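Unit 7: Two-Arm Bench Station, Daily Setup and Cable Care
Course handout, prepared by Meifang Guo and Ryszard Sikora

Read the Unit 6 sheet on lockout first. The steps below assume the arms are already bolted to the stand and the controller has passed its self-test.

7.1 Power-up order
Switch on the controller, then the arms, then the hands. A hand that gets power before its arm will report a wrist fault and has to be cycled. Wait for both arms to show "ready" on the pendant before you release the brakes.

7.2 Homing
Home the left arm with the right arm parked, then swap. Keep the tabletop clear while homing. After homing, open and close each hand fully two times. Log any finger that lags or stops short. The Nowicki log sheet has a column for each finger; leave no cell blank.

7.3 Reach check with parts
Place the test parts by hand, step back, and run the reach program at low speed. One hand holds a box while the other works over the middle of the table. Keep a thumb on the pause key whenever both hands are near the center, where the thumb modules and fingertips can meet.
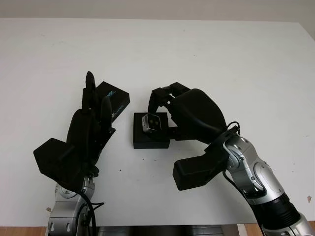

Fig. 7.1. Reach check: box at the left hand, right hand over the small box and camera module.

Look at the cable at each wrist during this check. The loop must have enough slack for full wrist rotation but must not hang low enough to catch a part on the table. If a loop pulls tight at any point, pause, back the wrist off, and reset the clip. Do not pull on the connector.

7.4 Service interval
The cycle counter is on the second page of the pendant menu. On the training station it read 1,998 at the April inspection and 3,733 at the end of term. Both wrist cables were replaced after the second reading. Write the counter value on the tag when you fit a new cable.

7.5 Wiping down
Use a dry cloth on the hands and a damp one on the table. No solvent near the finger joints.

Lab task: carry out 7.1 to 7.3 in pairs and hand the completed log sheet to Geum-ok Song before leaving. Faults go in the Dranach binder, with the pendant code and the joint number.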